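Flirkach two-arm restocking kit: what we paid for and what we'd skip

So we finally spent the October equipment money, and after a fair bit of back and forth it went on a lease for the Flirkach kit plus the little pile of bits you need to go with it. I'll start with the cheap stuff, because that's where I got my sums wrong!

The wire can rack is great. I'd budgeted for the fancy Wakcombe one at $103 and ended up with a plain white dispenser type, and I can't fault it (sloped rails, thin dividers, cans sit in their lanes). Get the same colour and style of basket for every table too. We bought 3 and I wish we'd ordered spares in the same go, as the freight hurt more than the baskets did.

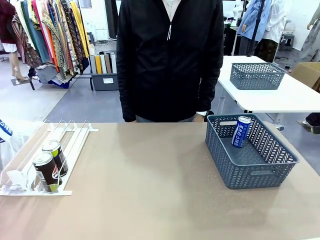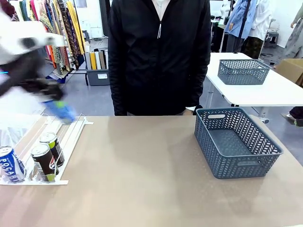 Same rack and the same style of basket in both, cans going from one to the other being the whole job.

Now the dear part. The lease includes the arms, the grippers and 60 hours of support, and I'd say haggle on the support. We burned through a lot of it just getting the rack position sorted, and anything past the included hours is $500 a day, which made me go a bit pale. Put a line in your budget for it now. Also allow for a decent big table with a matte top, and measure your doorway before the crates arrive (ask me how I know).

Would I lease it again? Yes, though I'd go for the shorter term. Four stars, one off for the invoice layout.

Comment from Valquíria Furtado
We priced the Flirkach against Lulley last year and the support rate was the sticking point for us as well. Did they let you roll unused hours into the next term? Lulley wouldn't put that in writing, so we're still renting by the month.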